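Equipment plan for the coming year

The budget for the two-arm stations is settled, and this is what it means for the groups that share them. We asked for four stations and will get two new ones, plus money to bring one of the older ones back into service. The fourth stays on the list for next year.

The new arms will come through Vekard, as before. We looked at a cheaper offer from Zarneo, and on the price of the arms alone it would have won. Once we added mounting hardware, spare fingers and the hours needed to rewrite our control scripts, the gap was small enough that staying with one kind of arm made more sense. Everyone already knows how to swap a gripper on these, and the spare parts drawer fits all of them.

Spare parts are where last year's plan fell short. We replaced 17 cables and had budgeted for far fewer -- most of them wore at the same spot, near the elbow, where they rub when the arm folds back. The new plan has a separate line for cables and wrist camera mounts, so these no longer come out of the general supplies money. If you take the last one of anything, write it on the sheet by the door.

Delivery is expected in May. The Stonudau room needs two things done before then: more outlets along the back wall, and a sturdier table for the second station. Please don't store boxes along that wall in the meantime. The electrician needs clear access and will not move them for you.

Training time is booked in half-day blocks, and the Jin project has first choice until its 200 hours are used up. So far it has used 94 of them. The remaining blocks are open to anyone, and mornings fill up first.

We also have a small amount set aside for tabletop objects. These are cheap, but they get lost or cracked, and people have been bringing in things from home to fill the gaps. Send in a list of what you need before the order goes out. Ordinary household items are fine: cups, plates, drink bottles, small tools. Please give sizes, and say if color matters for your task. 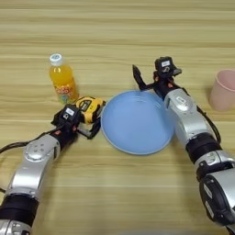 Requests that come in after the order is placed will be held for the next one, which is planned for the fall. Groups that want to keep a set of objects to themselves should label the box and store it on the lower shelf.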